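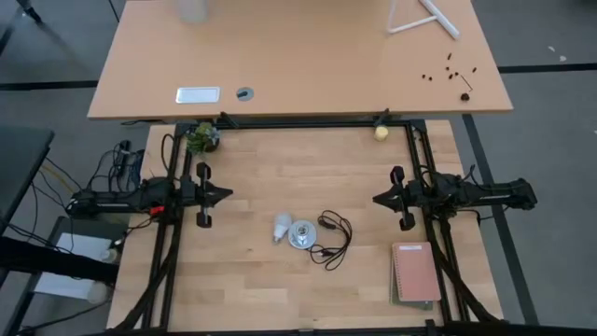 Figure 3. Bulb-and-socket station from the head camera, both grippers open, with bulb, socket base and cord between them.

Last updated: October
Filed under: Manipulation / Hardware Comparisons

4.2 Bulb insertion

We compared two finger sets on the same pair of arms: the stock parallel fingers, and the Havarach fingers, which cost more and come in a nicer box. Each set was given 160 attempts at seating a bulb in a socket base that is not fastened to anything. Fastening it would have raised the success rate and lowered our interest in the result. Controller gains were left as Kravets shipped them, a decision two of the authors still regard as a mistake.

The cord was placed by hand before each attempt, with the instruction to be "casual." Casual cord placement proved to be a skill on which raters disagree, and Kotian's loops were judged too tidy to be included in the first 40 attempts, which we repeated. Notebooks and other desk items were left where they were, as the policy is supposed to ignore them and mostly does.

An attempt counted as a success if the bulb stayed in the socket when both grippers opened. Tilt was recorded but not penalized. Under a stricter rule proposed by Valtonen, the stock fingers would have lost 42 of their successes and this section would be shorter. 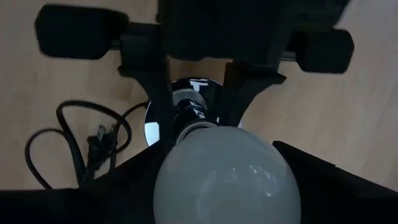

Figure 4. Wrist camera view with the bulb's neck at the socket collar and a finger on either side of the globe.

The wrist view explains a good part of the error budget. At close range the fingers and the globe take up the lower half of the image, and the chrome fitting reflects the room back at a detector trained on matte objects. The Esix detector placed the socket center inside a reflection in 302 frames, with high confidence every time. We tried masking the highlights, then tried dimming the lights, and settled on giving the head camera more weight during the final approach. Salian had suggested this in the first week.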